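Song Analysis for Stage Managers and Directors
Week Six handout: What the song is doing while it's being sung

Hi again, everybody. Several of you asked me to write up what I said at the end of last session, when I was talking too fast and the building was trying to lock us in. So this covers the last twenty minutes of Week Five, plus everything for Week Six. Bring your marked-up lyric sheets. If you lost yours, print a new one and mark it up again, you'll probably find different things the second time.

We're sticking with Hustwood for our main example. For anyone who joined late, Hustwood is the two-act chamber musical by Arvid Midtbø (music) and Wyn Lewis (book and lyrics) about a small logging town and the ferry that stops coming. The vocal score and the libretto are both in the binder in the rehearsal room. Please don't take the binder home. You can copy pages.

Where the song starts

I asked you last week to find the exact spot where "Leave the Lamp" begins, and I got five different answers, and I loved that. Some of you said bar one of the piano intro. Some said the first sung word. Two of you said it starts back in the dialogue, when Ida says "You could have written," and I think that's the best answer in the room.

Look at what Lewis does there. Ida's line is plain speech, four words. Then Tom says nothing. Then she says it again, with one word added: "You could have written me." The piano comes in under "me," just a held fifth in the left hand. By the time she sings, she has said that phrase twice, so the sung version is the third time we've heard it and we already know its shape. The audience doesn't notice the join.

So for your own cue sheets, write down three places for every number: where the need starts, where the underscoring starts, and where the voice starts. They're almost never the same place. In "Leave the Lamp" they're spread across most of a page. In "Sawdust" (Act One, number four) the last two land on the same beat, with no warning at all, and it ought to feel like a door banging.

If you're calling the show, this matters a lot more than it sounds. A light cue that goes with the voice tells the audience "here comes a song." A light cue that goes with the need tells them something has changed in the person. I have called it both ways. The first way is tidier and I don't like it anymore.

Verse, chorus, bridge, and other words we use loosely

I know some of you come from a band background and some of you have never read music, so let's agree on some words.

Verse: same tune each time, different lyrics. This is where information goes.

Chorus: same tune, same lyrics, or close to it. This is where the feeling gets stated.

Bridge, or release: new tune, usually once, usually about two thirds of the way in. Something has to change here or it's just filler.

Refrain: a line that keeps coming back, often at the end of a verse, without being a whole section. "Leave the lamp for me" is a refrain. There isn't a chorus in that song at all. Three people wrote "chorus" next to it on their sheets, so go back and fix that.

List song: a pile of items, each one topping the last. "What the Ferry Brought" is our list song. More on that below.

Now, the classic thirty-two bar form. You'll see it written as AABA, with eight bars in each section, and 32 is a number you should have in your bones. A tune, the same tune again, something different, the first tune once more. So many show tunes from the middle of the last century sit on it that your ear expects it even if you've never heard the name. Midtbø uses it exactly once in Hustwood, for the old ferryman's song, and he does it on purpose. The ferryman is the only character who lives in the past, so he gets the old form. Everyone else gets lopsided phrases and odd bar counts.

Try this at home: sing the first A of the ferryman's song, stop, and then go straight to the B. It feels rude, doesn't it? You wanted the second A. That want is something a composer can play with.
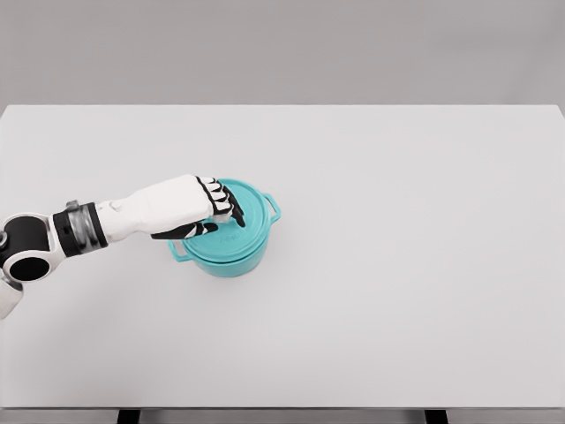 And he does play with it, in the Act Two reprise. The ferryman gets his A, gets his second A, gets halfway through the B, and forgets the words. The orchestra (well, the five of them) keeps going for two bars without him and then stops too. We never get the last A. When I first saw this in the workshop the woman next to me hummed it under her breath, all eight bars, and I don't think she knew she was doing it.

For the director: the temptation is to fill those two bars with acting. Please resist it. The band is doing the job.

For the stage manager: count the two bars out loud in rehearsal until everyone hates you. The stop has to be clean. There's no conductor visible to the actor at that point if you're using the staging in the libretto, so the cutoff comes from the piano and the actor has to trust it.

List songs and how to keep them alive

"What the Ferry Brought" is long. There are nineteen items in the list in the licensed version and there were more in the workshop draft. The danger with any list song is that the audience works out the game by item three and then sits there waiting for it to be over.

Lewis gets around this a few ways, and I'd like you to find them on the lyric sheet before I tell you. Okay, now I'm telling you. She changes who's listing. The postmistress starts, then the twins barge in, then the whole town. She changes the size of the things, so we go from thread and lamp oil all the way up to a piano and a bride. And at the very end she repeats an item. Thread comes back. Only this time the postmistress sings it alone, slower, and we realize she has been listing orders that never got picked up.

When you stage a list song, don't give every item a gesture. I've seen a production where each item was mimed and by the piano I wanted to crawl under my seat. Pick two or three to land. Let the rest fly by!

A note about houses

We got into a side conversation last week about room size and I promised to put it in writing. Hustwood was written for a black box of 100 seats. The ballads assume that someone can sing very quietly and be understood in the back row, which in that room is not very far back. When the Madach staged it in a 2,675 seat hall, they had to rethink nearly every quiet moment. Amplification helps with volume, sure. It doesn't help with the feeling that someone is talking just to you.

What they did, and I think it was smart, was move the tempos up a hair and give the refrains to the strings as well as the voice. Some people hated it. I went in ready to hate it and came out arguing with my friends on the sidewalk in favor of it, so there you go.

The outdoor version in Cáceres was another thing again. They played to 4,000 people on the closing night, in a square, with swifts screaming overhead all through Act One. The ferryman's broken reprise played in total silence, I'm told by people who were there. I have only heard the board recording, and a board recording will tell you nothing about how quiet an audience is. So take that with some salt.

The point for us is that form survives being moved from room to room better than detail does. The missing last A works with five players or with fifty. The held fifth under "me" mostly doesn't, and you'll want to think about what to put in its place.

Reprises

Quick one, we'll do this properly in Week Seven. A reprise is a song coming back. A good reprise comes back with something different: a different singer, a different lyric, a different key, a different speed, or the same everything with a different situation around it. That last kind is the hardest to write and the easiest to stage badly. Folks tend to light it differently and block it differently, and then the audience can't tell what has changed and what hasn't. If the writers gave you the same song, try giving them the same picture. Same chair, same spot on the floor. Let the situation do the work.

"Leave the Lamp" comes back twice. The first time Tom sings it, in the wrong key for him, a bit too high — Midtbø wanted him to strain and has said so in the notes at the front of the score. The second time nobody sings. It's the clarinet alone, under the scene with the letter. Is that a reprise? I say yes. Last year's group voted no. We'll fight about it.

The software question

A few of you are building your cue sheets in Ikix and asking if that's okay. Yes, fine by me. Just export a plain copy for the binder, and turn off the automatic numbering before you start, or every time you add a cue in the middle it'll shift everything after it and your board operator will stop speaking to you. Pencil and paper is also fine. I still use pencil for the first two weeks and then type it up.

For next time

Read Act Two, scenes one through four, out loud if you can stand it. Reading in your head you'll skip the silences.

Pick one song from any show you like (not Hustwood) and mark the three starting places: need, underscoring, voice. One page is plenty. Don't write me an essay.

Listen to the ferryman's song and its reprise back to back. The demo is on the shared drive in the March folder, and yes, I know, the sound is awful, it was made in somebody's kitchen and you can hear the fridge.

If you're on the calling team, come at 6:30 and we'll practice the two bar stop with a metronome before the others get there. Everybody else, 7:00 as usual, and use the side door, the front one sticks.

Oh, and a correction. I told you the twins' tune in "What the Ferry Brought" was the ferryman's B section sped up. It isn't. It's the second half of his A, upside down. Sorry about that, and thanks to whoever left the note on my music stand.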